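Arm on the sorting bench, anyone else been through this?
Forum: Shop Floor and Warehouse > Working with automation

pristik_nights
We've got an arm coming to the kitting area at Dosthorpe in December. Right now it's 4 of us on the bench, picking small parts into trays and closing the boxes. Management says no one is losing hours and the arm takes the repeat picks. Naledi Hendricks runs our shift and she's been straight with us so far, but she doesn't set headcount. What changed for you day to day? I'm less interested in whether robots are good or bad. I want to know what my shift looks like in six months.

tray_runner
We got one in spring. Nobody on my line was let go. Two people moved to receiving and weren't asked first, they just saw it on the schedule.

The work itself: you stop picking and start feeding. You load trays, you clear whatever it dropped, you watch a screen. My hands hurt less. My feet hurt more because you're standing in one spot waiting on it.

Lowell_B
What rate did they promise? Ours was sold on a number and that number ran everything for the first year.

pristik_nights
They said 376 kits a shift once it's settled in. We do 300 now on a good night with all four of us there.

Lowell_B
So they've already done the math on fewer people. 376 with an arm and four pickers makes no sense to pay for. Ask them in writing how many are on the bench when it hits that number.

gasket_mary
Disagree with Lowell. We went through the same thing and the bench stayed the same size, because volume went up. The arm covered the growth and they didn't hire. That isn't great for whoever would have been hired, but nobody I worked with got cut. You can't read headcount off a rate.

Lowell_B
"They didn't hire" is a cut. It just happens to somebody who isn't in the room.

gasket_mary
Fine, but that isn't what OP asked. OP asked about their own shift.

tray_runner
You're both kind of right. When one of the guys in our crew retired, the job was never posted. Took me a while to notice.

b_matlala
Busisiwe Matlala here, I set these cells up for Tshabalala and before that I packed orders for nine years, so I've been on both sides of it. Some practical things.

The first weeks are slower than what you do now. Parts that are easy for you are hard for a gripper. Flat things lying on flat things, anything in a clear bag, anything that rolls. You will be picking those by hand while the arm does the easy ones, and the easy ones were your rest. Several crews have told me that was the part they didn't expect. The mix of work gets harder even when the amount goes down.

Second, get someone from your bench into the room when the cell gets tried out. Usually that's at the integrator's place or in a meeting room, before anything is bolted down on your floor. Tray height, which side you load from, where the reset is, all of that is cheap to change then. After install it's a work order and three months.

Third, ask who clears a stop. If it's you, you need the training and it should be in your pay grade. If it's maintenance, ask what happens on nights when there's no maintenance.

pristik_nights
There's no maintenance after 10 pm. One guy on call.

b_matlala
Then it's going to be you. Get the training written down before it arrives.

Lowell_B
With respect, you work for the people who sell them.

b_matlala
I do. I still think what I said about stops is true. If your bench ends up clearing faults for picker pay, that's a raise the company didn't give.

Lowell_B
No argument on that one.

oldtote
Adding one thing about the talking. Our bench used to face each other. After the arm went in, everyone faced the cell. It's a quieter job now and I don't like it as much. Pay is the same. I put in for the forklift course and got it, so maybe it did me a favor, I don't know.

tray_runner
Same with us. Radio's off too because you have to hear the alarm.

gasket_mary
We kept the radio. They put a light on the cell so you don't need to listen for the beep. Ask for the light.

pristik_nights
That's a good one, I'll ask. I brought up the trial with Naledi at break and she says there's one at the Anero office and two of us can go on paid time. I'm going, and so is our longest-serving picker, who doesn't want it here at all. I think that's the right person to send.

Lowell_B
Good. Take the worst parts you have. Don't let them run it on whatever they've got lying on the table.

b_matlala
Agreed. Bring a full tote off the floor, dust and all. And ask for a long run. A handful of picks tells you very little. Ask for 1,000 in a row and stay to see how often somebody has to step in. Then divide that into a normal night and you'll know how often it'll be you stepping in.

gasket_mary
And write down who stepped in. At our trial it was their engineer every time, and he was quick. We were not that quick for months.

pristik_nights
Making the list now. Bad parts, long run, reset side, training in writing, the light, headcount at 376. I'll post again after we've been.

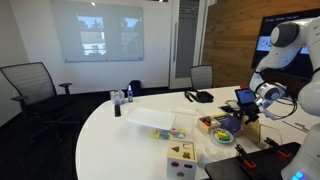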